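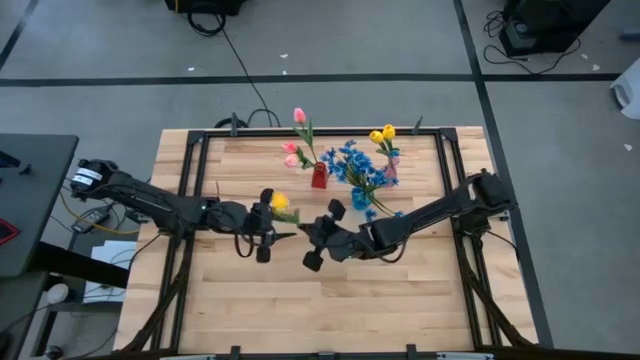
What is the new book from Entwistle about?
It is a history of the river supply crews who kept a cut-off army garrison fed and armed through one winter of the Korean War, told from the logbooks the crews kept.

EVSTEAD, Oct 19, 2023 — Entwistle, the military history imprint of Gruvmont Press, will publish "Low Water: The Supply Boats of the Korean War" in April. The hardcover and e-book editions go on sale the same day, with an audiobook to follow.

The book covers a part of the war that has mostly been left to footnotes. While the fighting on the ridges was reported at the time and has been written about ever since, the small craft that moved rations, fuel and ammunition up shallow rivers left little behind except their own paperwork. Much of that paperwork was boxed up after the armistice and stayed boxed up.

"Low Water" follows 11 boats and the men assigned to them, from the first loading at the coast to the spring thaw. The crews worked mostly at night, without running lights, in channels that shifted from week to week. Charts were old or wrong. Several of the boats had been built for harbor work and drew too much water for the upper stretches, so cargo had to be moved to rafts and pulled the rest of the way by hand.

The author spent years reading the logs alongside letters home, repair orders and fuel receipts. Where the accounts disagree, the book prints both and says so. One chapter deals entirely with a single grounding that was recorded in 2 logs with different times, different depths and different men at the wheel.

Readers will also find a good deal on engines. Keeping diesels running in hard cold took up more of the crews' time than anything else they did, and the logs are full of it — cracked blocks, frozen fuel lines, parts cut from whatever was lying on the bank. An appendix lists the common repairs and the tools each boat carried.

The book includes maps drawn for this edition, a glossary of river and Army terms, and an index of vessels. Notes and sources run to around 20 pages.

A signed, numbered edition of 1000 copies will be sold only through the Stuniswood Bookshop in Evstead. It has a cloth binding and a fold-out map of the river that does not appear in the trade edition. Orders for the numbered edition open when the book is published and are limited to one copy per household.

Advance reading copies are available now to reviewers, librarians and booksellers. Requests should name the publication or store and give a mailing address. Digital copies can be sent on request. Extracts for newspapers and magazines are being offered from the opening chapter and from the chapter on the thaw. Inquiries about foreign and paperback rights should go to the rights department at Gruvmont Press.

About Entwistle
Entwistle publishes military and naval history for general readers, with a focus on logistics, engineering and the support services. It is based in Evstead and is part of Gruvmont Press.

Media contact: Publicity Department, Entwistle, Evstead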